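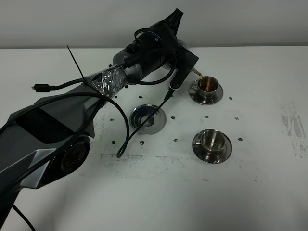

*A black vessel with a small silver spout pours into a steel cup set on a round steel saucer.*

# Lelico port: a second berth and a shorter queue

Renato Tiongson has managed passenger operations at Lelico harbour for two seasons. Before that he worked on the ferry side, scheduling crews for Magbanua Lines, and he still talks about the port in terms of turnaround times. We met on a Tuesday morning in the terminal office, an hour before the first sailing to Adell.

The port reopened its second berth in September, after the seabed beside it had been dredged and the fenders replaced. Visitors will notice the change mainly in the timetable. With one berth, an arriving ferry had to wait outside the breakwater until the previous one had cleared.

"The wait was built into the published crossing time," Tiongson said. "The sea passage to Adell is 82 minutes. We used to print a longer figure and people thought the boat was slow. The boat was standing still."

The timetable now gives the passage time alone. Boarding closes 25 minutes before departure for vehicles. Foot passengers may board later, but Tiongson would not give a fixed limit, as it depends on the tide and on which ramp is in use.

"At low water the ramp is steep and we load people more slowly. I would rather they came with the cars."

## Weather and cancellations

Storms remain the main cause of lost sailings. The breakwater protects both berths from the south and west, but a northerly swell comes straight through the entrance. Under the port's rules the harbour office decides whether the entrance is open, and the ferry master decides whether to sail.

"Those are separate decisions and they are made by separate people," he said. "I can have an open port and no ferry. Passengers find that hard to accept when the sun is out."

Notices are posted at the terminal and at the ticket office in Stiresura, the hill town where most visitors stay. When a sailing is cancelled, the ticket is moved to the next one with space. Refunds are paid by the ferry company, and the port has no access to the booking records.

I asked whether the second berth reduces cancellations. It does not. What it changes is the recovery afterwards, when two delayed vessels can unload at once. Tiongson described the last closure before the works, when the backlog took most of the following day to clear.

"The terminal has 726 seats if you count the upper hall, and the upper hall was shut for painting. People sat on their luggage."
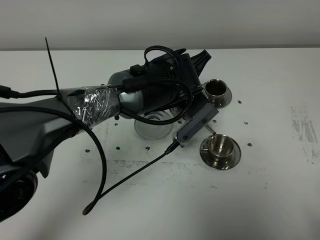

## Getting to Stiresura

The road from the port to Stiresura is narrow above the reservoir and coaches cannot pass each other on the upper bends. Buses are held at the port gate until the descending one has reported in. Travellers with a connection should check the bus times as well as the ferry times, as the two are set by different operators and do not always match.

"We ask for the bus timetable every spring and it arrives after ours has gone to print," Tiongson said. "This year I have asked for it in winter."

Taxis wait on the north side of the terminal. Fares to the town are fixed and displayed on a board by the exit. Hire cars have to be booked ahead, and the desk is closed outside ferry hours.

## The coming season

No further building is planned on the quay. Two smaller jobs remain: new lighting on the footpath to the berths and a covered area for cyclists, who currently queue with the lorries. The lighting should be finished first.

Tiongson expects the summer timetable to add an evening sailing to Adell, provided Magbanua can crew it. The slot has been reserved at the second berth. He had no date for a decision, and by then the ferry had been sighted off the breakwater and he was needed on the ramp.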